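Why Does Marker Wipe Off Some Things and Not Others?

When I was in second grade I wrote my name on our refrigerator in marker. I thought it would wipe right off. It did not! I had grabbed the permanent kind, and my name stayed on that door until December. So this is a question I have cared about for a very long time.

Let's start with what's inside a marker. All ink has color in it, and the color needs a liquid to carry it out of the tip. In lots of markers that liquid is a kind of alcohol, and it dries super fast (that's the sharp smell you notice when the cap comes off).

Once the liquid dries into the air, the color is left behind. What happens next depends on what else the ink maker stirred in.

Permanent markers have a sticky ingredient called a resin. It works like glue and grabs onto whatever you drew on. Dry-erase markers have something slippery and a bit oily mixed in, so the color sits on top in a thin, flaky skin. Rub it and the skin breaks up into dust.

The surface matters too. Paper looks smooth, but up close it's a tangle of tiny fibers with gaps everywhere, and ink sinks down into the gaps. A whiteboard is so smooth and hard that the ink has nowhere to go.

You can test this at home with a grown-up. Draw a short line on a glass jar, a sheet of paper and an old plate, all with the same dry-erase marker. Count to 30, then rub each one with a dry tissue. Which line puts up the biggest fight? Try it again the next day and see if your answer changes. I did mine on 13th June and left the jar on the windowsill overnight, and the old line took a lot more rubbing than the fresh one.
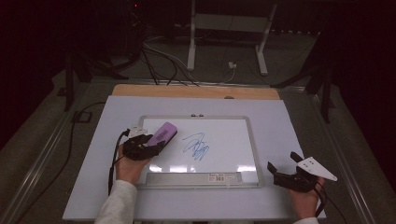
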